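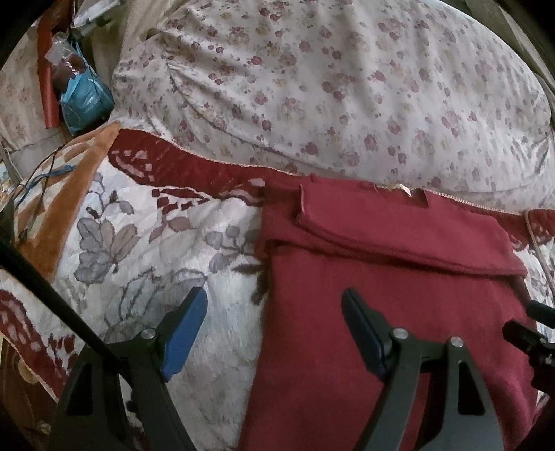

My Summer Stock Market Project
3 min read

So for my econ project I pretended to put $600 into shares and followed them for 30 days in July. I picked Skarkitz (shipping) and Dimitriou (food), mostly on gut feeling – my teacher, Ms. Jafarzadeh, wanted better reasons than that!

Skarkitz dropped right after oil got pricier, and I nearly sold. I held on, and by the last day my total was $677. I left out trading fees, so the real number would be lower. Next time I'd add a bond fund to compare.

Related
Belmiro Quintela: Saving Up in Hurham
Why Did Imarside Bonds Fall?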